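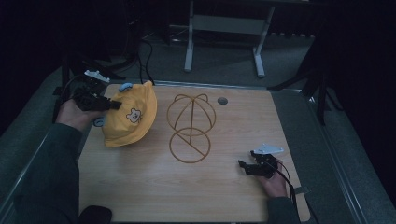
Yellow bucket hat with the bear face, on the table

Home | Forums | Comics & Drawing | Tools and Materials | Search | Log in

Lettering by hand on a small press book: still worth it?
Posted by Giang Tô, Jul 9, 2021

I'm 161 pages into Waver, which will be my first long book. All of it is lettered by hand on the original boards, with a dip pen and a lettering guide. I've reached the point where I want to change some of the dialogue in chapter two, and I can see this is going to be slow. Each change means cutting a patch, relettering it, gluing it down and scanning the page again.

Has anyone switched to a font partway through a book? Did readers notice? I'd make the font from my own alphabet, so it wouldn't be a shop one.

---

brushmould wrote:

Readers will notice. I did it in February on a shorter book and got two emails asking if somebody else had taken over the lettering. A font made from your own hand still repeats the same E every time. Your eye picks it up after a page or two, mostly in double letters.

If you go ahead, draw at least three versions of each vowel and have the font cycle through them.

---

Toàn Thân wrote:

I don't agree that they notice. I've sold nearly 580 copies of Ông and the last third is all font. Not one person has mentioned it to me at a table. People who letter notice lettering. Everyone else is reading the words.

What they do notice is balloons that don't fit the text. If you change the dialogue and leave the old balloon, you get a big gap at the bottom and it looks like a mistake. Sort that out first.

---

nib_and_tonic wrote:

Which pen are you using? I ask as I was slow for years with a stiff nib that was wrong for me, and when I changed it I got a page done in half the time. Might not be the font question at all.

---

Giang Tô wrote:

A round-ended nib in a plain holder. Speed isn't too bad when I'm lettering a new page. It's the corrections that take the time. The balloons are inked on the same board as the art, so Toàn's point about gaps applies to me. Chapter two has a lot of long balloons that would become short ones.

---

brushmould wrote:

Toàn, people at a table are being polite. They're buying a book from you. I wouldn't take that as proof.

---

Toàn Thân wrote:

Fair, but your two emails aren't proof either.

Giang, another way: letter the corrections by hand on tracing paper over the page, scan only those, and drop them in on the computer. No glue, and the originals stay as they are. I did the first part of Ông like that. You scan at the same setting as the boards and line up on a couple of pencil crosses in the margin.

---

Flendthorpe wrote:

Seconding tracing paper, though use layout paper if you can get it. Ink cockles tracing paper and the lines of text come out wavy. I get a pad of 100 sheets and it lasts a whole book.

Also on the balloons: white out the bottom edge in the scan and redraw the curve on the same overlay. You then have to extend the background into the gap, so do the balloons over plain sky first and leave the busy ones till you've had practice.

---

nib_and_tonic wrote:

Or leave the dialogue alone. How bad is it?

---

Giang Tô wrote:

Bad enough that I skip it when I reread. I tried 5 balloons on layout paper last night and they match well. The scanner makes the new ones slightly greyer but levels fix that. I'll do the rest of chapter two this way and keep the hand lettering to the end.

brushmould, if you still have your notes on cycling the vowels I'd like to see them for the next book.

---

brushmould wrote:

I'll dig them out. Still think you made the right choice with this one.

---

Toàn Thân wrote:

Still think the font would have been fine.

Contact us | © Brengate Comics Forum | Back to top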